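SPORTS EVENT GOVERNANCE - Week 6 handout
Bid agreements and who carries what

Read before seminar. Bring the Mistumard bid file (the short version, not the annexes). Sunday night is the cutoff for questions by email.

Today: what a host agreement is, who signs, when the clocks start, what happens when a venue slips.
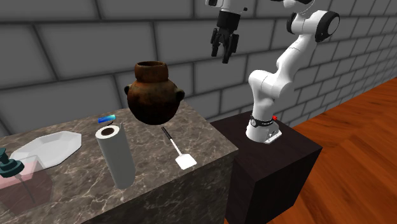
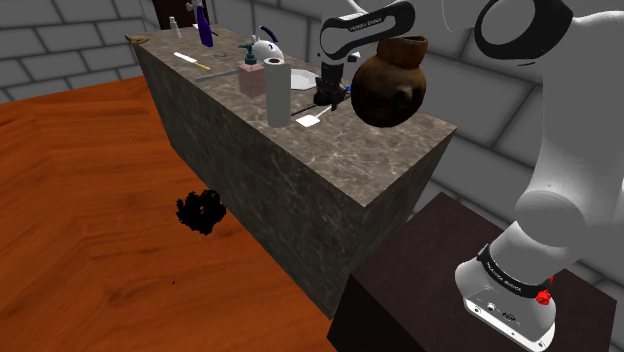

Arsalan Paracha objected at the end of last week that we keep talking about "the host" as if it were one body, when in the Mistumard file three separate parties sign and only one of them has any money. Fair point. So we start there.

1. Parties

Event owner - holds the rights, picks the host, writes the contract. In our case the Jistside Games federation.
Host city - Mistumard. Land, permits, roads, police.
Organizing body - does not exist yet on signing day. Gets set up afterwards and joins by a side letter. Until it joins, the city is on the hook for all of it.

Joint and several liability: look this up if you missed week 4. Short form - owner can go after any one signer for the whole amount, not just their share. Usually goes after the city.

2. Clocks

Count from signature, not from the announcment. Students mix these up every year.

30 days - side letter drafts exchanged
182 days - organizing body registered, board named
365 days - venue plan final, changes after this need written consent from the owner

Miss the 182 and the owner may appoint an observer to the board. May, not must. In the Illov case the owner waited and let it go, then tried to rely on the missed date later on. Tribunal was not impressed. See waiver, section 4.

3. Venues

Venue plan = list of sites plus fallback for each. Fallback has to be real: available, right size, owner of the building has agreed in writing. A letter saying "we would be happy to discuss" is not agreement.

Jia rowing course is the one to look at. Main site needs dredging, fallback is outside the city limits. Question for seminar: can Mistumard promise a site it doesn't control? Clause 2 says the city "shall procure" it. Procure is stronger than "use best efforts". Know the difference.

Training sites are handled in a seperate schedule. Skip for now.

4. Changes and waiver

- Changes in writing, signed by everybody
- Email does not count unless the contract says so (this one doesn't)
- Silence is not consent
- BUT long silence plus going along with it can get you to waiver, depends on the law chosen

Governing law and seat of arbitration are two different things. Write that on your hand.

5. Publishing the contract

Owner wants it confidential. City has an open records law. Who wins? City can't contract out of its own statute, so most drafts now carve out "disclosure required by law". Money schedules often get blacked out anyway. Compare the Illov version with ours, page by page if you have time - the insurance part is where they differ most.

For seminar
Half the room argues for the city, half for the owner. One page of notes each, typed. Topic is the Jia fallback only, don't drift into ticketing.

Reading: course pack, chapters on guarantees and on termination. Termination is next week but it's long, start early.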